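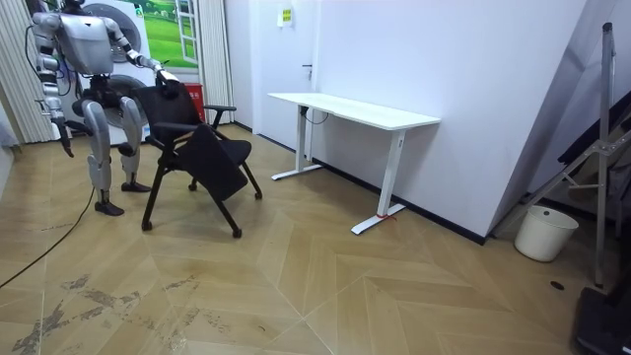

*A black office chair with a tall mesh backrest.*

# Tanstead Seating Repairs

This is a table of repairs to office and household chairs, kept by the Tanstead repair evening. Each row is one chair brought in on one occasion. If the same chair came back later it has a second row with the same `chair_id`.

The current release has 334 rows. It is a plain CSV file with a header line, encoded as UTF-8, with commas between fields and double quotes around anything that contains a comma.

## Files

- `repairs.csv` – the main table
- `parts.csv` – parts fitted, one per line, joined to the main table on `repair_id`
- `faults.md` – the list of fault codes with a short definition of each
- `changes.md` – what changed between releases
- `paper/` – scans of the old job cards, where we still have them

## Columns in repairs.csv

| Column | Meaning |
|---|---|
| `repair_id` | Number given at the desk. Gaps are cancelled jobs. |
| `chair_id` | Stays with the chair between visits. |
| `month` | Month and year the chair came in. |
| `type` | `office`, `dining`, `folding`, `rocking`, `stool` or `other` |
| `back` | `mesh`, `padded`, `wood`, `cane`, `none` |
| `fault` | Main fault code, see `faults.md` |
| `fault_2` | Second fault code, often blank |
| `minutes` | Bench time, to the nearest five minutes |
| `outcome` | `fixed`, `part_fixed`, `not_fixed`, `taken_back` |
| `notes` | Free text from the job card |

`taken_back` means the owner collected the chair before any work was done. Leave these rows out if you want a repair rate.

## How the records were made

Jobs are written on a card at the desk and typed up later. Divina Manalo typed the first batch and wrote the fault codes. Aba Ansah did the rest and went back over the early cards to bring them into line.

The fault code is what the repairer found, which may differ from what the owner said was wrong. Sinking seats are a good example. Owners often report a broken lever, and the card then shows a worn gas lift. The owner's version is kept in `notes` if it was written down.

Bench time doesn't include waiting for parts. A chair that sat on the shelf for two months waiting for a castor can still show 15 minutes.

Names, phone numbers and addresses were removed before release. Two notes that identified a workplace were shortened.

## Known problems

- The 87 rows typed from the oldest cards have no `minutes` value. Those cards had no box for it. The field is blank, so don't read it as zero.
- `cane` was used for both woven cane and paper cord until Johanna Gasser pointed out the difference. Newer rows put paper cord under `other` in the notes. Older rows are mixed.
- `part_fixed` depends a lot on who filled in the card. Some repairers used it for a chair that still squeaked.
- Job 1803 and job 1775 had their cards swapped. This was put right in the May release. If you have an earlier copy, the castor job is 1775 and the loose armrest is 1803.
- Office chairs are over-represented from one clear-out at the Mutmont offices. They can be found by searching the notes for "Mutmont".

## Castors

Stem sizes are in `parts.csv` as `stem_mm`, measured with callipers across the widest part of the stem, not the ring. Most replacement castors we fit are 11 mm. A few chairs take 10 mm, and the two look the same on the bench, so check before forcing one in. Threaded stems have `thread` filled in instead and `stem_mm` left blank.

Gas lifts are recorded by overall length when fully extended. We don't open or refill them. A failed one is swapped whole.

## Using the data

You can copy, change and share the tables for any purpose, as long as you name the Tanstead repair evening as the source. The scans in `paper/` are for checking only. Please don't republish them, as the handwriting belongs to people who weren't asked.

The numbers won't tell you how often chairs break in general. They only cover chairs that someone thought worth carrying in.

## Corrections

Send corrections to Jui-lin Tsang with the `repair_id`, the column and what it should say. A photo of the part helps with castors and lifts. Tormod Sæther looks after the fault codes, so suggestions for new ones go to him. New codes are added between releases and older rows are recoded where the card gives enough detail.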